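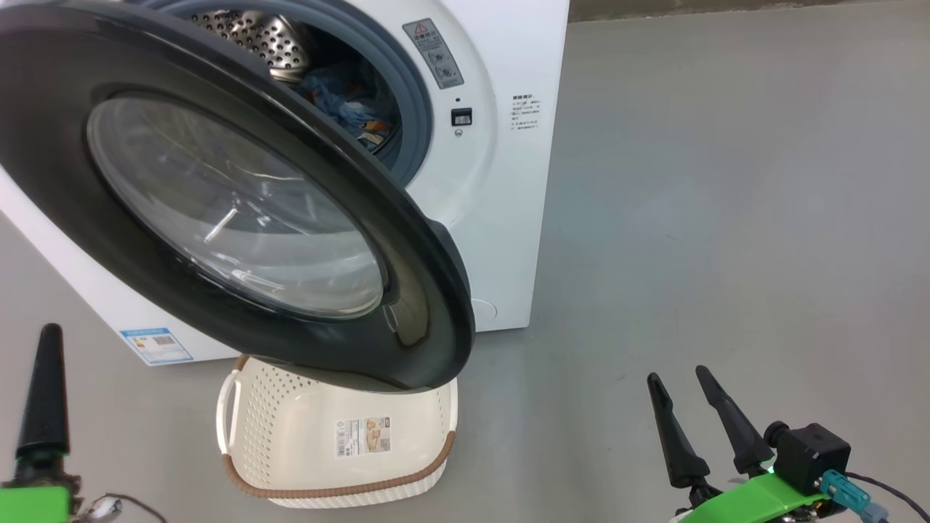 Torkham Laundry: front-loader unloading rules

Scope
Operating and recording rules for two-arm episodes on household front-loading washers. They apply to teleoperated and scripted runs. Deviations go in the notes field of the episode record. Records without a notes field are rejected at import.

Contents
300 episodes, 38 held out for evaluation. Each episode has one head stream and wrist streams, joint states for both arms, and gripper width. Audio is not recorded.

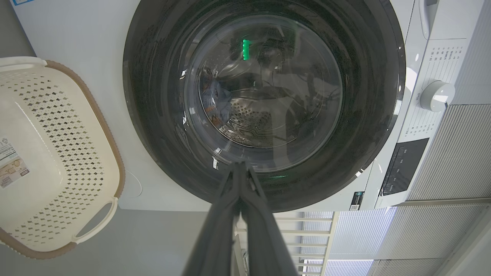
Last changed: June 18, 2018

Before an episode
1. The washer is level and does not rock when pushed by hand.
2. The basket stands on the floor within reach of both arms. Its position varies between episodes and is not corrected once recording starts.
3. Emergency stop tested from the operator's seat.
4. Nobody inside the marked area while the arms are powered.

Drum and contents
The start state is logged as full, partial or single item. A single crumpled cloth counts as single item even if it hides a smaller one; add "hidden" to the notes when found. Do not rearrange cloth by hand after logging. 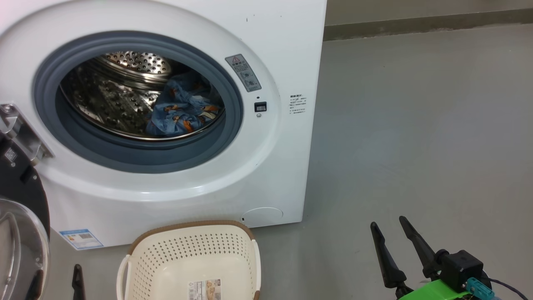
Drum with one printed cloth, door open, both grippers clear of the opening.

Contact limits
Fingers may touch cloth, the inner drum wall and the basket rim. Sliding contact with the door gasket is a fault (code G2). Pulling on cloth caught in the gasket stops the episode. Maximum commanded grip force is 30 N.
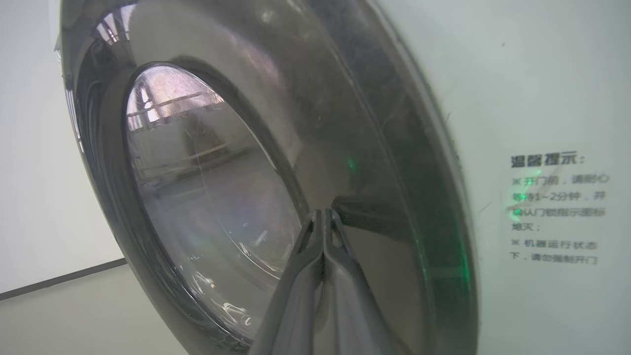
Manipulation Safety Group, Rarkard

Door
The notice on the panel applies to robots as it does to people: wait 1 to 2 minutes, check that the door-lock indicator has gone out, then open. The door is not to be forced while the machine is running. Scripts must hold for the full 2 minutes; an operator may proceed earlier if the indicator is out. Fingers approach at the rim. Pressing on the glass is a fault (code D1).

Known issues
Reflections on the door glass confuse the Otton segmenter. Masks for closed-door segments are unchecked.
Gripper width drifts after nearly 30 episodes without homing.

Contact: Muireann Daly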